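Pressemitteilung

Fleder macht das Gästehaus auf: Zehn Tage Probeschlafen, und ihr dürft meckern

Fleder, 10. August 2023

Eigentlich schreibe ich keine Pressemitteilungen. Ich schreibe Einkaufslisten, Frühstückskarten und Zettel für die Waschküche. Aber unsere kleine Pension Hoswood macht nach einem langen Umbau wieder auf, und irgendwer muss es ja den Zeitungen sagen. Also, ich bin Rokeya Wanigasekara, ich leite das Haus zusammen mit Sointu Nieminen, und wir freuen uns gerade wie verrückt!

Kurz die Fakten, damit in der Redaktion niemand lange suchen muss: Das Hoswood hat jetzt 13 Zimmer, alle mit eigenem Bad, dazu einen Frühstücksraum zum Garten raus und endlich eine Treppe, die nicht mehr knarzt wie ein altes Schiff (ein paar Stammgäste finden das schade, ich nicht). Mitte August geht es los, und zwar mit zehn Tagen Probeschlafen. In dieser Zeit kostet das Zimmer die Hälfte, Frühstück ist dabei, und wir bitten alle Gäste, uns am Morgen ganz direkt zu sagen, was sie gestört hat. Zu weich, zu hell, zu laut, Kaffee zu dünn, alles her damit.

Auf die Idee sind wir im Winter gekommen. Sointu hatte in der alten Gästekartei geblättert und ist an den Beschwerden hängen geblieben. 259 Karten mit einer Bemerkung zum Schlafen! Die meisten drehten sich um dasselbe: Decken, die nicht bis zu den Füßen reichen, Kissen wie Backsteine und das Licht vom Parkplatz, das um fünf Uhr früh durch die Vorhänge kam. Zum Essen gab es fast nur Lob, das hat uns getröstet, geholfen hat es beim Schlafen natürlich niemandem.

Deshalb ist beim Umbau das meiste Geld in Dinge geflossen, die man auf den ersten Blick gar nicht bemerkt. Die Fenster zur Straße sind neu und schließen richtig. Die Vorhänge haben ein dichtes Futter bekommen, und zwar in allen Zimmern, auch hinten, wo es ohnehin dunkel ist. Die Heizung lässt sich jetzt in jedem Zimmer einzeln regeln. Den Parkplatz haben wir auf die andere Seite vom Haus verlegt, was mit der Einfahrt eine ziemliche Fummelei war, fragt bitte nicht meinen Schwager.

Bei den Kissen haben wir uns Hilfe von Prurnel geholt, einer kleinen Näherei hier im Ort. Kavinda Bhattacharjee und ihr Team füllen sie in drei Stärken, und wer mag, tauscht abends am Empfang einfach um. Bettwäsche und Decken kommen auch von dort. Ich war am Anfang für Weiß, nur Weiß, überall Weiß. Sointu wollte Farbe. Wir haben uns wochenlang darüber gestritten (sehr freundlich, aber wochenlang), und am Ende sind es Streifen geworden.
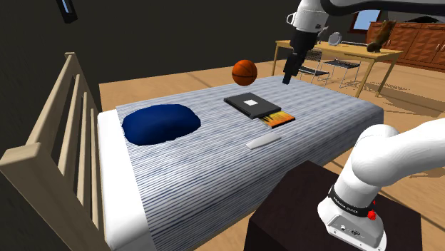 Debashish Kodikara war schon vor der Eröffnung eine Nacht bei uns und meinte am nächsten Morgen, er habe zum ersten Mal seit Jahren in einer Pension durchgeschlafen und deshalb leider das Frühstück verpasst. Ein eigenes Kissen bringe er beim nächsten Mal nicht mehr mit, einen Wecker schon. Daraufhin haben wir die Frühstückszeit noch einmal verlängert, sie geht jetzt bis elf Uhr. Spätaufsteher bekommen also auch noch warme Brötchen, versprochen.

Wer beim Probeschlafen dabei sein möchte, ruft uns an und nennt die Durchwahl 916, dann landet der Anruf gleich bei Sointu oder mir. Eine Mail an den Empfang geht genauso. Bitte schreibt dazu, mit wie vielen Leuten ihr kommt und ob ein Hund dabei ist. Hunde sind im Erdgeschoss willkommen, oben leider nicht, da ist der Boden frisch geölt und noch empfindlich.

Für die Presse halten wir an den ersten beiden Tagen ein Zimmer frei. Kommt vorbei, schlaft eine Nacht, schreibt danach, was ihr wollt. Fragen zum Umbau beantwortet Kamrul Navaratnam, der hat die Pläne gezeichnet und kennt jede Leitung im Haus. Für alles andere bin ich zuständig, am besten vormittags, nachmittags stehe ich meistens in der Küche und höre das Telefon nicht.

Pressekontakt: Rokeya Wanigasekara, Pension Hoswood, Fleder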